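Progress report: Table Skills at Home, second reporting period

Submitted by the Tuvivano Family Centre to the Bailly Fund
Prepared by Agathe Delaunay, programme lead

1. Purpose of the grant

The grant supports the preparation and loan of small tableware sets for families with children under five, together with a printed guide on laying a place at table. The work continues from the first period, in which the contents of the set were agreed and the first sessions were held at the Stusero annexe.

2. Activity in the period

By the end of May, 103 families had borrowed a set, against a target for the full grant year of 430. The rate of borrowing has risen since the centre extended its opening to early evening, and we expect the autumn intake to account for most of the remainder. A further 39 families are on the waiting list. Priority on that list is given to households referred by the Bendeo nursery.

Nuanchan Kongkaew led the parent and child sessions. Each session begins with the adults and children sitting together at a bare table, after which the pieces are brought out one at a time and named. Children are asked to place the fork and spoon before the plates are discussed. Several parents reported that the smaller pieces were easier for their children to manage than those in use at home – a point also raised by nursery staff.

3. The set and the table

The set has been reduced since our last report. The lidded bowl was withdrawn following comments from families, and the present arrangement consists of two plates in different colours, a cup, a fork and a spoon. The two colours allow the adult to give a simple instruction (for example, to put the spoon beside the pink plate) without the child needing to know left from right.

A plain wooden table has been retained for the sessions. Marlene Godoy proposed a printed mat showing the outline of each piece, and a draft was tried with one group. The children tended to match shapes and paid little attention to the adult, so the mat has been set aside for the present. It may be offered later to children who find the open table difficult. 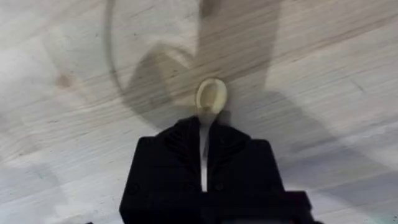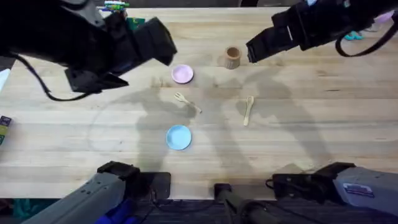 The wooden table surface, and the tableware set out on it: pink and light blue plates, wooden cup, fork and spoon (second picture).

4. Condition and care of the equipment

Dimas Yusof is responsible for checking returned sets. Losses have been modest and chiefly concern the spoons. Replacements were met from the existing materials budget. Families are now given a short care note with each loan, asking that the wooden cup be washed by hand and left to dry upright.

The session table will need some attention in the coming period. We propose to have the top lightly sanded and oiled during the summer closure, when the room is not in use by other groups. A quotation has been requested.

5. Expenditure

Spending is within the approved budget. Of the sum allocated to printing, nearly 2000 euros remains unspent, owing to the delay in the guide described below. We ask that this amount be carried forward to the next period. No transfer between budget headings is sought.

6. Matters outstanding

The printed guide is behind schedule. Zuzana Kolář has completed the text, but the page on setting a place for two was rewritten after the bowl was withdrawn and has yet to be tested with parents. We now expect the guide to go to print after the summer closure – one reporting period later than planned.

The centre would also welcome the Fund's view on whether sets may be lent to childminders as well as to families. The present terms do not provide for this, and a number of requests have been received.

Contact: Tuvivano Family Centre, programme office | © Tuvivano Family Centre | Back to top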